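A Small Trader's Doubts About Gold's Next Leg

2/13/24

The man who runs the trading desk at Prudness has bought and sold coins and small bars long enough to be tired of predictions. He agreed to talk on the condition that we leave his name out of it, and he started with a complaint.

"Every newsletter I open says gold is about to explode," he said. "I've got a folder of them. I went back through 91 of those calls last month. Most gave no date, so how would you ever mark them wrong?"

I put it to him that some of the arguments are better than they used to be. Central banks are buying, debt is piling up, and the dollar can't stay strong forever.

"Fine, but those were the arguments 10 years ago too. You could have been right about all of it and still lost money, depending on the week you bought."

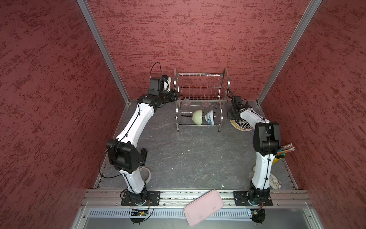 His bigger gripe is with premiums. A customer sees the spot price on a screen and thinks that's what metal costs. It isn't, and the gap gets wide just when people are most excited. He told me about a buyer who paid $386 over spot for a handful of coins from Girberg, a mail-order dealer, during a busy stretch in September.

"He called me to ask if he'd done well. What am I supposed to tell him? The price has to climb a good bit before he's even. And then he has to find somebody who'll pay him full spot, which I wouldn't."

So does he think the shortage stories are false? He took a while with that one.

"I think they're mostly about product. The mints fall behind on one-ounce coins, and people write that the world is out of silver. Then you call a wholesaler like Van der Linden and they'll sell you 1,000-ounce bars all day. I've never had them say no."

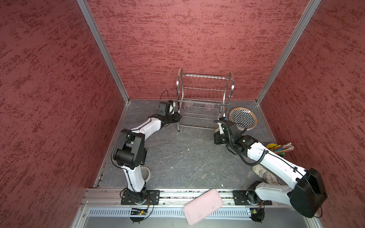 We moved on to mining stocks, where he was harder still. He once owned shares in a junior explorer called Erkance and sold them at a loss after its third round of new stock.

"They kept finding gold in the press releases," he said. "I'd like to have seen some in a truck."

I asked whether he holds any metal himself. He does, and he wouldn't say how much. He buys a little when the shop is quiet and stops when the phone starts ringing.

"That's not a system. Please don't print it as one. I've been wrong plenty, and I was sure the price would drop last fall."

As for where gold goes from here, he declined to give a number. I tried twice more and got the same answer both times, along with a suggestion that I check what the people who do give numbers are selling.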